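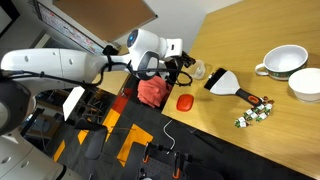

Galang Soup Mug, Festive Band

I've sold kitchen bits for long enough to get fussy about mugs, and this is the one I take home myself. It's a big white soup mug with a proper loop handle and a dark green band round the lower half, patterned in red and white. Christmassy, yes, but mine stays out until April and I've had no complaints!

It holds 434 ml, so a whole tin of soup goes in with a bit of room for croutons (or a fistful of grated cheese, if you're me). The handle takes a full grip, even with big hands like mine. I've put mine through the dishwasher almost 20 times and the green hasn't faded at all.

Price: £13 each
Capacity: 434 ml
Dishwasher: yes, top rack
Microwave: yes, but the handle gets warm after 2 minutes
Oven: no

Goes well with

The plain white Feretti bowl. Same sort of white, nice smooth rim, and handy for bread or salad on the side.

The Skiletti scraper, with the wide white blade and the orange bit on the grip. I use mine for dough and for shoving chopped onions into the pan.

Orders go out from the Harodberg shop, wrapped in far too much paper. If yours turns up chipped, send me a photo and I'll post another, no need to return the broken one. Gift wrap is free, just say so in the order notes.

Renato Aquino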